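4. Setting Up Your Harnum Label Printer

4.1 Before you start

Find a flat, steady surface. The printer weighs more than it looks and will walk off a wobbly shelf during a long job, usually toward the side with the drop.

You need the printer, the power cord, one roll of labels and a pair of scissors. The scissors are for the packing tape. Please keep them away from the print head.

4.2 Loading the roll

1. Switch the printer off. Off means the light is out.
2. Press both side latches and lift the lid until it clicks.
3. Drop the roll onto the spindle with the labels facing up.
4. Pull the loose end under the two guides and out through the front slot.
5. Slide the guides in until they touch the paper. Touch, not squeeze.
6. Close the lid. If it won't close, repeat step 4 with more patience.

Note: Labels up to 60 mm wide fit the standard spindle. The 63 mm roll nearly fits, as many customers have discovered. 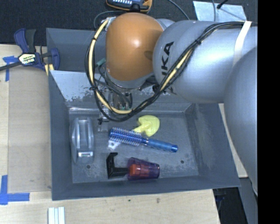
4.3 First print

1. Switch the printer on and wait for a steady green light.
2. Hold the feed button for 7 seconds. The printer will grunt, then push out a test label.
3. Check that the border is even on all sides. If it leans, go back to 4.2 and be kinder to the guides.

Caution: The print head gets hot. It stays hot after you switch the printer off, and it has no interest in your schedule.

4.4 Picking a label stock

Plain paper is fine for shelves and folders. For parts bins and tool drawers, use the Akidine coated stock – it holds up to oil and thumbs. Wipe the surface clean and let it dry before you stick anything to it. Labels applied over dust are really labels applied to dust.

Clean the print head every 300 labels, or sooner if the sevens start looking like ones.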